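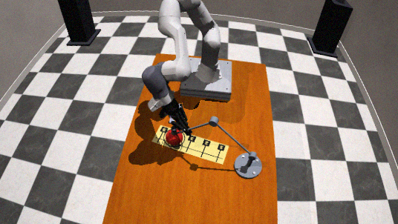
Every decade picks a colour of timber to be ashamed of, and ours has picked orange. Say the word to anyone who has bought a house lately and watch the face. They inherited orange skirting boards, or an orange vanity, or a whole orange kitchen with matching pelmets, and they'll tell you about it in the voice people used to keep for an uncle's second marriage. I'd like to speak up for orange. I mean the full-strength stuff, the saturated orange-brown of the tabletop up there, with the fine grain running mostly lengthwise and no attempt made to look as if it had washed up on a beach. Wood that colour has been out of favour for so long that I've grown protective of it, the way you do with a footy team that hasn't won since the school holidays.

The approved colour at present is a sort of biscuit. It goes by other names in the showrooms. My local one, Sistholm, sells it as Kos, presumably after the island, where I'm told the furniture comes in a range of colours. Kos is a pale timber with the blood let out of it. A dining table in Kos looks like the memory of a dining table. I sat at one in the shop for a good while and could not have told you afterwards whether I'd been leaning on it.

I have nothing against pale wood that arrived pale. Ash is pale, and so is some of the nicer oak, and they're welcome to it. My quarrel is with the removal of colour as a moral improvement. People say they are "taking the orange out", as one might say of a stain or a demon. There are toners for it and bleaches for it, and a white wax that gets into the grain and makes the whole piece look lightly floured. My neighbour Pirmin Marti did his entire staircase over an April long weekend. He counted the balusters for the purposes of buying sandpaper and got 64, and he still says the number aloud now and then, apropos of nothing, while bringing the bins in.

His stairs do look lovely. I should be fair about that. They look like the stairs in every other renovated house in the street, and his wife, Jaruwan Ongart, tells me she misses the old ones in the evening, when the light came in low through the landing window and the whole hallway went the colour of marmalade. You can't get that effect out of biscuit. Biscuit in evening light is just biscuit, later.

Part of the trouble is that orange timber got the blame for the company it kept. It was there with the brown tiles and the smoked-glass light fittings, and when those went to the tip it was convicted by association. Then too, a lot of it was never meant to be so orange. Oil varnish ambers as it ages, and pine does its own darkening underneath, so a kitchen put in as a respectable honey might be a full pumpkin by the time the kids leave home. I find this rather touching. Most of the things we buy get duller with the years, and we paid extra for the ones that promised not to change at all. Pine and a tin of old-fashioned varnish will sit there in the dark getting louder.

I'll admit to an interest. Our own table came from a clearing sale in Brondgate and cost us 315 dollars, delivered, by a man who asked where we'd like it and then put it somewhere else. It's as orange as a traffic cone. My sister-in-law, Lumturie Kolev, who has an eye, walked in, put down the salad she was carrying and asked whether we'd thought about having it "done". She meant it kindly. She had the number of someone in her phone before the dressing was on.

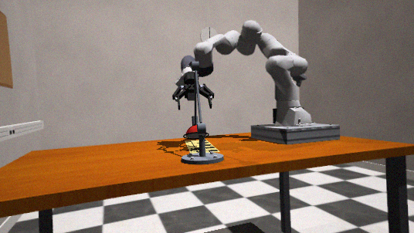 Should you strip an orange table before you've lived with it?

Leave it for a year. You can always take a finish off later, and there's no putting back the one it had.

A year is long enough to find out whether you dislike the table or have merely been told to. I suspect a great many people would get to the end of it and discover they had stopped noticing the colour some time back in winter and had become fond of the thing without meaning to. If at the end you still can't bear it, hire the sander with my blessing. Do it outdoors, and be careful near the edges if what you've got is veneer. Wenceslao Quezada, who taught the night course I took in furniture repair, used to say he could date a fashion by where the holes were in the veneer. He also said my dovetails looked chewed, so he was a reliable witness.

The environmental argument gets trotted out at this point, and I'll trot it out quickly – a table you already have is one that needn't be made, shipped and screwed together by you on the lounge room floor with the wrong-sized key. Fine. It's true. But I notice it has never persuaded anyone to keep something they thought was ugly, so I'd sooner go at the ugliness.

Try putting other colours near it. This is where people come undone, I think, by setting their orange timber against a cold grey wall, where it looks like an accident, and then blaming the timber. Give it a dark green, or a proper blue, or the murky yellow your grandmother had in her laundry. We painted the wall behind ours a green called Skalstead, on the advice of the woman at the paint counter, who looked at my photo of the table and said "oh, good on you" in a tone I've chosen to take at face value. It needed 2 coats and then a third where I'd leaned on it. The table settled down straight away. It's still orange, but it looks as if it was invited.

Meanwhile the wheel is already turning. I've seen walnut creeping back into the magazines, and after walnut there's really only one direction to go. In 9 or 10 years somebody will be on a stepladder in a showroom, hanging a sign over a very orange sideboard, and Pirmin will be out the front with a tin of tinted varnish, counting.

Until then I'd ask only that people stop apologising for their kitchens when I come to the door. I like the kitchen. Put the kettle on.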